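Small rack, part two
2024-01-17

I moved the network gear into the open rack this week. It had been sitting in a pile since October, and I was tired of lifting one box to reach another.

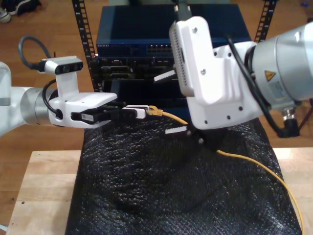
I ordered the patch cables from Indstead. They came in a bag of 54, far more than I need, but the short ones were out of stock.

The switch went in first, at the top, with the chassis right under it.
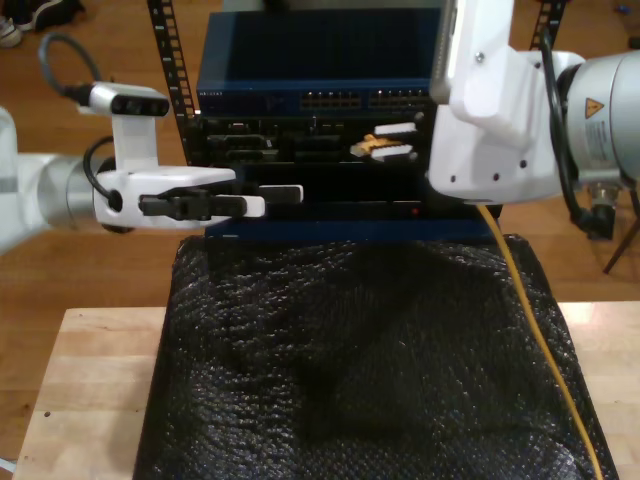

Switch on top, chassis below, between the two rails.

Rack screws took longer than the rest. I lost 2 of them under the table.
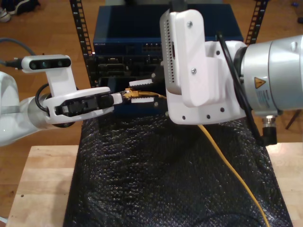

Color is the only labeling system I've ever kept up with. Printed labels peel off and I forget what the numbers meant. Yellow is easy to follow across a black mat, so that's what I'm using for Ethernet.

Next is the power strip from Bukia, if it fits behind the rails.
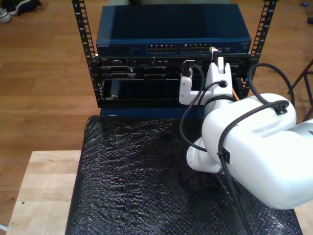

Yellow cable in the switch, black plug at the chassis.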